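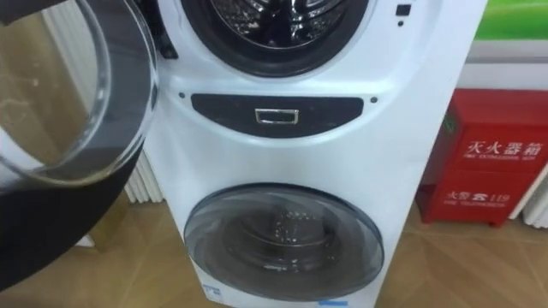 가사 자동화 시스템 안전 실습
7주차 강의자료: 문 파지 실패와 케이블 걸림
Plerka 실습실용 / 배포: 2018년 7월 27일 금요일

1. 이번 주 범위
지난주에는 2단 적층형 세탁기를 대상으로 문 열기 동작의 궤적을 만들었다. 이번 주는 그 궤적을 반복 실행하면서 나온 실패 기록을 읽는다. 기록은 Dutine 과제의 로그 3000회분이고, 비정상 종료로 분류된 것은 342회이다. 수업에서는 그중 12회를 골라 본다. 나머지는 과제용 폴더에 있다.

2. 용어
- 비정상 종료: 제어기가 스스로 멈췄거나 사람이 비상정지를 누른 경우
- 헛파지: 그리퍼가 닫혔으나 손가락 사이에 물체가 없는 상태
- 잔류 하중: 동작 종료 후에도 손목 힘센서 값이 기준으로 돌아오지 않는 상태

3. 고장 유형 A: 열린 문과의 간섭
상부 문은 투명하고 볼록하며, 열리면 옆으로 크게 나온다. 깊이 센서는 투명한 부분을 자주 놓친다. 플래너는 문이 없는 공간으로 보고 팔을 통과시킨다. 접촉이 일어나면 힘센서 값이 먼저 오르고, 관절 전류는 그 뒤에 오른다. 전류만 감시하는 설정에서는 정지가 늦다.
투명한 물체를 그리퍼로 잡고 있을 때도 같은 문제가 생긴다. 잡은 물체의 외곽이 충돌 모델에 빠져 있으면 팔은 피해도 물체는 피하지 못한다.
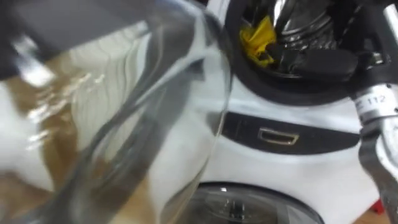 4. 고장 유형 B: 케이블 걸림
보행형 플랫폼은 몸통 위쪽과 다리 뒤쪽으로 선이 지나간다. 발을 옮길 때 바닥의 선을 밟거나, 팔을 올릴 때 위쪽 다발이 당겨질 수 있다. 로그 번호 1388이 이 유형이다. 기록 순서는 다음과 같다.
가. 상부 드럼으로 손을 넣는 동작 시작
나. 허리 요 관절의 추종 오차 증가
다. 통신 끊김, 마지막 명령값 유지
라. 운용자 비상정지
문제가 되는 단계는 다이다. 통신이 끊기면 마지막 값을 유지하도록 설정되어 있었고, 그 결과 손이 드럼 안에 있는 상태로 힘이 계속 걸렸다. 설정값은 hold에서 damped stop으로 바꾼다. 보행형은 감쇠 정지 중에 넘어질 수 있으므로 지지대 체결 여부를 먼저 확인한다.

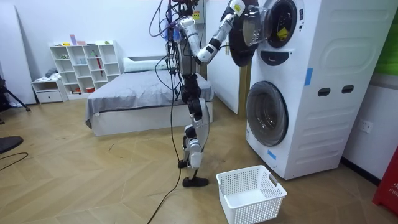 그림 3. 상부 드럼 개구부에 그리퍼를 넣은 자세와 바닥의 케이블

5. 고장 유형 C: 하부 문 헛파지
하부 문은 상부보다 작고 테두리가 둥글다. 접근 각도가 조금만 틀어져도 손가락이 테두리에서 미끄러진다. 헛파지 판정은 그리퍼 폭으로 한다. 폭이 하한까지 닫히면 당기기 동작으로 넘어가지 않고 접근 자세로 되돌린다. 재시도는 두 번까지이고, 그 뒤에는 사람이 확인한다.
Jullutport 쪽 코드에는 이 판정이 당기기 다음에 들어가 있다. 실습 전에 순서를 고칠 것.

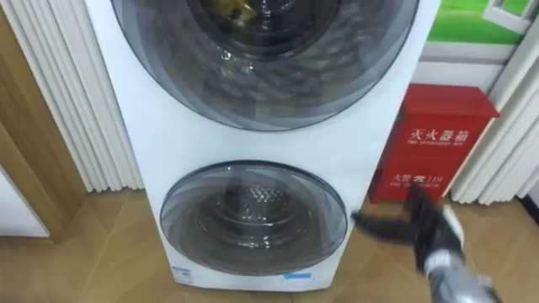
Mowat 조에서는 재시도를 두 번으로 묶으면 성공률이 너무 낮게 나온다며, 힘센서 값이 기준 이하일 때는 횟수를 세지 말자고 했다. 다음 시간에 두 방식의 로그를 비교한다. 그때까지는 두 번 제한을 유지한다.

6. 실습 전 점검
- 비상정지 버튼을 눌러 전원 차단 확인
- 바닥 케이블을 보행 경로 밖으로 정리
- 문 위치를 충돌 모델에 수동 입력
- 드럼에 손을 넣는 사람이 있으면 서보 꺼짐 상태 유지

7. 과제
폴더의 로그에서 유형 A, B, C를 하나씩 골라 정지 시점과 원인을 한 쪽으로 정리한다. 제출은 8월 첫 수업 전까지.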